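Three weeks without bottled water

20/04/2018

We moved into the house on Birhane Road last May and drank bottled water from the first night. The tap water tasted like a garden hose. It was safe, the town sends out a report every year, but the coffee was bad and the kids wouldn't touch it. So every week I hauled cases of Gavska up the steps from the driveway.

When I did our budget in January I added up the grocery receipts and found we had spent 400 dollars on water. That was more than I expected. I looked at a whole-house system first, and the quote came in at 2,000 dollars before installation, so that was out.

What I bought was an under-sink filter from Drernen, model 301. It took me most of an afternoon to put in. The instructions assume your shutoff valve is on the left, and ours is on the right behind the disposal, so I had to go back to the hardware store for a longer hose. I also cross-threaded one fitting and had to redo it. After that it held, and I left a towel under it overnight to be sure.

The water is fine. It still has a slight taste first thing in the morning, so I run it for a bit before filling the kettle. The flow is slower than the main faucet -- a big pasta pot takes a while, and I've gone back to plain tap for that.

The cartridge is supposed to last six months. I wrote the date on it with a marker. 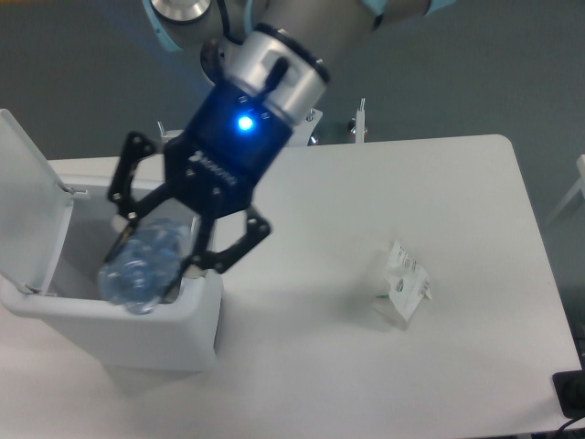

The harder part has been the habit. I still reach for a bottle on my way out to the car, and twice I've stopped for one at the gas station when I had a full steel one at home on the counter. We have half a case left in the garage for when the power goes out. Apart from those, a crumpled clear bottle going into a white bin with a lid was an everyday sight in our kitchen, and now I take the recycling out every other week. Next I need to figure out what to do about the fridge dispenser, which has its own filter that I haven't changed since we moved in.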